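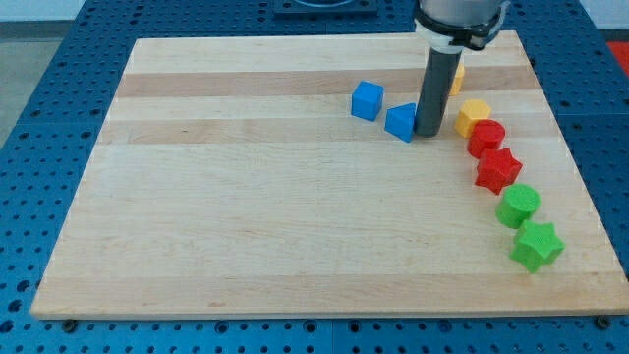

Section 4: Setting up your alerts in Roslow

OK, you've got your login and you can see the county map. Now we'll get the police and court alerts going, so you hear when a charge is filed or a hearing gets moved. I set up my own account this way on 9th July and I've only had to redo it once (my fault, see step 3).

1. Open Alerts and pick New. Give it a name you'll recognize at six in the morning. Mine is "Prurnmont court".

2. Choose your sources. I'd start with the police news releases and the court calendar and leave the scanner summaries off for now — they're noisy!

3. Type in your search words. For a name with an accent or a space, like Ó Flaithearta, add it both with and without the accent. I skipped that and missed a whole bail hearing.

4. Set the distance. The box takes miles, up to 100. I keep mine at 60, which gets me the lake towns too.

5. Press Save, then Send Test. The test message should land in your inbox within a couple of minutes.

Note: The free plan stores 200 alerts. After that the oldest ones drop off, so export anything you want to keep.

Note: If you're moving over from Skirnik, your old keywords will import but your distances won't. I had 386 keywords to bring across and the import handled them fine, but then I had to do step 4 all over again.

Caution: An alert is a tip and you still have to check it. A charge can be changed or dropped after the release goes out, so call the court clerk before you publish a name. Please don't turn on Auto-Post for anything that mentions a minor.

6. If the test doesn't show up, look in your spam folder, then write to Ignacio Ruiz-Ortega at the help desk and include your alert name. He'll want the time you pressed Send Test as well.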